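Spur gears on a backing plate: check for flatness first?

sixten_b
Rebuilding the change gear set on a small Clidach lathe. Three steel spur gears and a round plate with a central bore. The manual gives 2 thou backlash and nothing on the plate. Do I check it for flatness before assembly or go straight to meshing?

DCostello
Flatness first. Surface plate, indicator, sweep the face near the rim. Over 2 thou and I'd skim it.

quanghau47
Disagree. On that machine the plate is only a spacer. Backlash is set by center distance. Flatness won't move it.

DCostello
It will if a gear sits tilted. You then get contact at one end of the tooth.

quanghau47
Tilt comes from the stud. Check the stud.

moynihan_c
Both of you are right within limits. Deburr the bore before measuring anything. A raised edge will hold the plate off the reference surface and you'll skim a part that was fine.

sixten_b
Parts are degreased and laid out on a fabric-like surface. 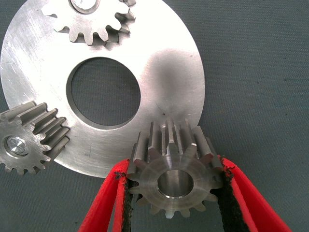

Faint scratches and swirl marks on the plate face, none of which catch a fingernail. I stoned the bore edge lightly and swept it again: 4 tenths total.

DCostello
4 tenths is fine. Leave it alone.

moynihan_c
Agreed. Wipe the face down again before it goes on. Then set the mesh with paper and turn the train through by hand, feeling for a tight spot.

quanghau47
Feeler gauge, please. Paper compresses.

moynihan_c
I've used paper for 40 years.

sixten_b
I'll try both and post the readings.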